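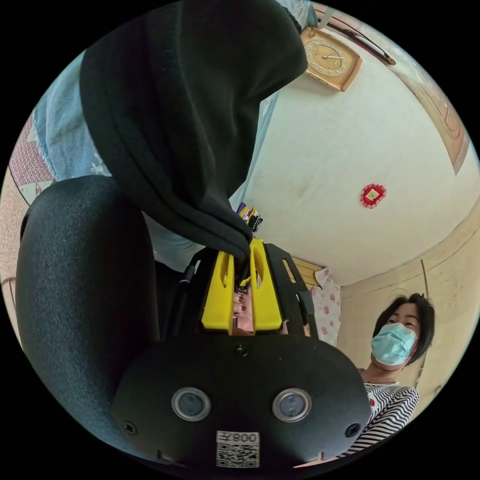 Fig. 1. Soft black cloth hanging on the diagonal, with a hood-like fold at the lower left.

Search course pages Go

Home Textiles, Unit 2: Dark Clothes and How to Fold Them
Handout by Tharindu Cassim, Lustville Evening Classes

Okay, so last session we ran over (my fault, I got going on sock drawers) and I promised you the dark clothes notes in writing. Bring them with you next time, and bring one black thing from home that you hate folding. A hoodie is perfect. A long cardigan will do nicely too.

Why give black its own unit? Mostly it's the looking. On a striped shirt you can find the side seam in a second. On matte black cloth the seam, the hem and the fold all sink into each other, and you end up holding a sleeve you thought was the bottom. Look at Fig. 1 again. The fold at the lower left curves like a hood, but from one view I wouldn't swear to what part of the garment it is, and I've been folding other people's clothes since my Clalton days! You'd have to open it out to know.

Finding your way around
I start at the neck. Run your fingers along an edge until you hit a label or a thick seam, then stop and hold that spot. Shake once. The rest of it drops, and now you know which end is up. If there's a hood, lay it flat against the back before you do anything else. I used to tuck hoods in last and I always got a lump.

Watch where you pinch, too. Fig. 1 shows the cloth narrowing to a bunched tip, with the thick folded end held tight. Any soft fabric will gather like that when all the weight comes off one point. It's fine for moving something from here to there, but it's a poor start for a fold. Put it down, find two corners, pick it up again wide. Shoulders are best, a hem will do.

The fold itself
Lay it face down on the table. Smooth from the middle outward with a flat palm (push, don't pat). Bring one side in to the center of the back and turn the sleeve down along it, so the sleeve runs straight toward the hem. Same with the other side. Now the hood, if you have one, comes down over the collar and stays there. Fold the bottom up a third, then over once more. You should have a block that stands up by itself for a moment. Mine usually leans.

Long garments want an extra turn. If yours comes below the hip, bring the hem up to the waist first and then carry on as above. Somebody asked whether you can roll instead. Sure, roll away, I roll everything when I travel! It's only that on a shelf the rolls slide about and you lose the one you want.

Lint
I know, I know. Black shows everything. Brush in one direction, collar to hem, before folding, and do the inside of the hood as well. The little brush I passed around is a Bumero and several of you wrote the name down, but a strip of packing tape wrapped around your hand does the same job. Keep black things away from towels in the basket. That one change saved me more brushing than any tool I've bought.

Storing
Stack darks with the folded edge facing you. I put mine under a lamp, which sounds fussy, but navy and black look identical in my closet at six in the morning. A scrap of colored ribbon on the shelf edge helps if your closet is as gloomy as mine. Padded coats go on the bottom or on a hanger, never in the middle of a stack.

For next time
Fold your black thing the same way every day until we meet, and scribble down where it goes wrong. The Gazi room is ours again in October, and the big tables are ours too, so there's space to spread out. Unit 3 is fitted sheets. Bring a king size if you've got one.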